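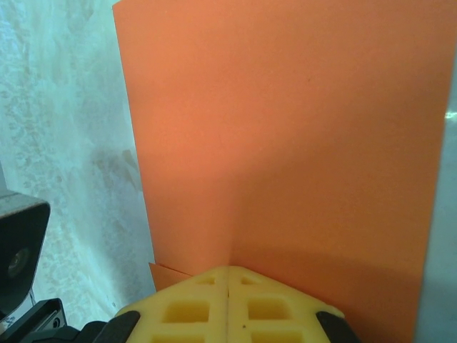

Yellow lattice fingers at the base of an orange sheet.

The person who does the buying at Pellum had twenty minutes between a supplier call and a delivery, so we talked fast. Pellum is a small packaging outfit: sleeves, folders, short-run cartons. They have been planning a folding cell for most of a year. The subject was money. How you write a budget for a robot that has to handle paper, what got left out of the first one, what they'd put at the top of the sheet next time.

No names, that was the condition. "Put the buyer. Everyone here knows who it is anyway."

First question, the obvious one. What did you think it would cost?

"I thought it would cost an arm," the buyer said. "Meaning the arm. I had a quote for an arm, I put the quote in the spreadsheet, I added a bit for shipping. That was the first budget. It was one line long."

The second budget was eleven lines. The third is the one they are using, and it has tabs.

What filled the tabs was mostly the stuff at the far end of the arm. Fingers, mounts, cameras, cables. The buyer kept coming back to fingers. Hard ones marked the stock. Suction was cheap and quick to quote and they had a demo of it booked, but on light paper it pulled dimples and sometimes took two sheets. So soft fingers, with a bit of give.

"Soft fingers wear. That's the thing I'd underline. They're a consumable, like blades. You don't buy them once. I had them down as equipment and finance had to move them."

The quote that came back from Lazaridis, who sell the finger sets Pellum went with, was $137 a pair. Not a scary number. Then you ask how many pairs a year and it starts to add up. Pellum's plan is to swap them on a schedule instead of waiting for a bad fold, and to keep spares in a drawer next to the cell.

"A drawer," the buyer said. "Not the stockroom. If it's in the stockroom it's a ten minute walk and a form."

Then mounting. The brackets were a separate order, from a separate shop, Daso, with their own lead time. Total for brackets, plates and the hardware kit: $1,033. It was the smallest surprise of the year but it was still a surprise, because the arm vendor's brochure shows everything already bolted on and the buyer took the brochure at its word.

"Ask what's in the picture and what's in the box. Two different lists."

And cameras. Pellum wanted a view close to the fingers, right down where the fold happens, since a camera up on the ceiling sees the top of the sheet and not much of the crease. That came to $3,946 with cables and the license for the first year. The license renews. That went on a different tab.

We asked whether they'd been tempted to skip the camera and just program the positions.

"Tempted, sure. For board you probably could. Board stays where you left it. Paper leans, it curls, it goes one way in the morning and another way after lunch when the heating's been on. I've stood there and watched a sheet do something different nine times out of ten. With the same settings. So you want to see it."

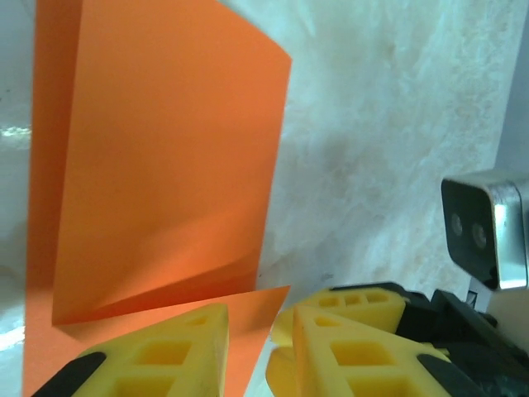 The trial stock is bright orange and that was a budget decision too, in a way. It was end-of-run paper from a job that finished in October, already paid for, and nobody upstairs was going to miss it. It also shows a crease nicely, the buyer said, you can stand back and tell a straight fold from a crooked one. They set aside 80 reams of it for trials. Material for trials is another line that wasn't in budget one.

"You will waste paper. Put it down as waste and don't be embarassed. If you hide it in production stock somebody finds it in the quarterly count and then you're explaining it in a meeting."

How did they choose an integrator? Short answer, three quotes, one visit. Longer answer, two of the three quoted without asking to see the paper. Stelov asked for a box of it. Stelov was also not the cheapest, and the buyer had to argue for them.

"I said, these people want to touch the stuff. The others wanted to know the weight and the dimensions and that's it. Paper isn't a weight and a dimension. My boss came round. Took a while."

Did they lease or buy? Bought the arm, in the end. Leasing looked better for the first two years and worse after that, and the terms had a clause about modifying the tool end that the buyer didn't like. Since the tool end was going to be modified pretty much every week, that settled it. The buyer did say a shop with less certain work should look hard at a lease, and should read the part about what happens when you give it back.

Floor space. We hadn't planned to ask but it came up. The cell needed more room than the drawing showed, mostly for a person to get round the back of it and reload. Moving a rack cost nothing on paper and a full shift in practice. Shift went down as labor. "Fine, but it's labor I didn't plan."

Training, same story. The vendor's course was two days and covered the arm. It didn't cover the fingers, the camera software or what to do when the sheet won't sit. So Pellum pays for hours with Stelov on a call-off basis, used up in half days. The buyer thinks they bought too few the first time and would double it.

What about payback? A long breath at that.

"Everyone wants the payback number. I gave one. It was based on the arm folding at the speed in the brochure, all day, no stops. I've taken it off the slide. What I show now is a range and the bottom of the range is not pretty. But it's a range they can hold me to."

Some of the case isn't speed anyway. Hand folding short runs is dull work and hard on the thumbs, and they lose people over it every year. Hiring has a cost too and it's a cost that never gets put in next to the robot quote. The buyer put it in. Finance took it out. It's back in now, with a footnote.

Last bit, we asked for the list. If another shop the same size rang up tomorrow, what goes on the sheet before the arm does. The buyer rattled it off standing up, coat half on, so this is from notes:

Fingers, a year's worth, and where you'll keep them. Brackets, from whoever really makes them. Camera, cables, license, and the license again. Trial stock. Somebody's time to stand there. Integrator hours, double what they suggest. Guarding, which varies a lot so get it quoted early and get the insurer to look at the drawing before you sign off on it. Spares for whatever has the longest lead time, which for Pellum was a cable of all things, fourteen weeks.

"And then the arm. The arm's the easy bit, they'll ring you every day till you buy it."

Would they do it again with the same suppliers? Lazaridis yes, Stelov yes. Daso yes, but order earlier. The arm vendor, the buyer would rather not say, and then the delivery was at the door and that was the end of teh interview.

One follow-up came by email the same evening, two lines. The second phase is a request for another cell beside the first, with a wider table, for the bigger folders. It hasn't been approved. The spreadsheet for it is already up to fourteen lines and the first one says fingers.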